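Winter storage for vans at the Prilton depot
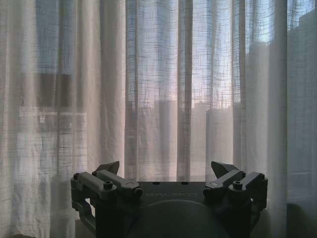 Storage bays for camper and cargo vans open at Prilton in August and are let by the month. Each bay is covered and has a power outlet for a battery maintainer. Before drop-off, fill the fuel tank, set tire pressure to the figure on the door placard and drain all fresh and gray water. Interior fabrics need separate attention. Curtains in an open, gauzy weave, the off-white kind that still lets daylight and the outline of the next building through, give seat cloth and dash plastics limited protection from the sun. Vans in the outdoor row should have reflective screens fitted behind the glass as well.

Battery condition is checked at intake and again on the first Wednesday of each month. Starter batteries that fail the load test are reported to the owner by email – we do not replace them without written approval. House batteries are checked for voltage only.

The outdoor row at Follport stays open through the winter at the lower rate of $100 a month. A covered bay at Prilton is $115. Neither rate includes the exit inspection, which covers brakes, tires, lights and fluid levels and is booked through the service desk.

Marquez conversions with the long rear overhang must use bay row C. Dilteren roof racks have to come off before a van goes into a covered bay – the door height does not clear them.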